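Sorting a mixed lot of plastic building blocks, part one. The lot is 3000 pieces, bought by weight, no instructions, no boxes. I'm posting notes as I go so Bernadette Barbier can stop asking me for a spreadsheet.

1/ Sort by shape first, color second. A red brick in a pile of red bricks is hard to pick out. A long brick in a pile of small square ones takes no effort. Most people do this backward and redo it later.

2/ Work in small batches on a pale, plain surface. Spread the pieces until none of them overlap. A dark table hides black and brown parts, and a patterned one hides everything.

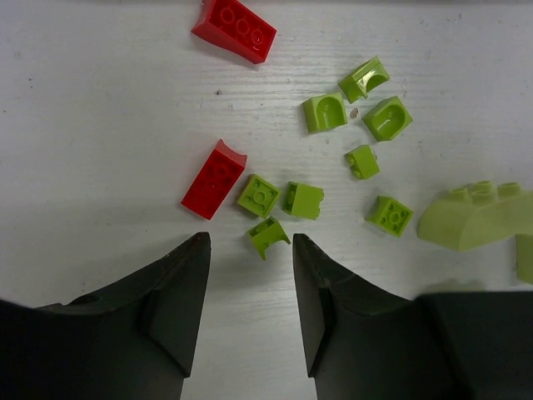 3/ Undersides are the quickest check on size. Stud counts need the piece upright, and a dumped batch never lands that way. The red one near the top has three round tubes lined up along its length. The lime-green one sitting like a diamond has a single round tube in the middle. Read the tubes and leave the piece where it fell.

4/ Greens are the slow part. Lime and pale green get separate bins in my system. I compare them side by side in daylight and never from memory. Ok-hee Ban merges all greens and says she has never regretted it. Noted.

5/ Bin labels: shape code, then color, then count. I tried labels with the color first in September and reprinted all of them.

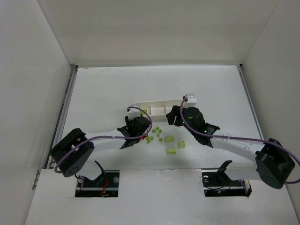 White floor, white walls. Scuffs and all.

6/ Walls matter more than I expected. Round parts roll, and a low edge on three sides saves a lot of time under the table. White walls also put some light back onto the sides of the pieces.

7/ Cleaning: lukewarm water, a drop of dish soap, 50 pieces per colander. Dry them tubes down on a towel. Water sits in the tubes longer than anywhere else, so leave them overnight before they go in a closed bin. 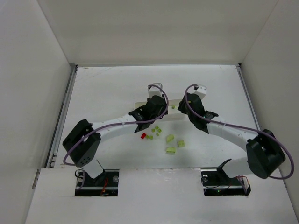

8/ Rejects go in their own tray: cracked corners, chewed studs, anything that won't grip. Test with one known good brick and use the same brick every time. My reject count so far is 355, mostly small squares.

9/ Next up is plates and slopes. Same order, shape then color. Bernadette, the spreadsheet has two columns now.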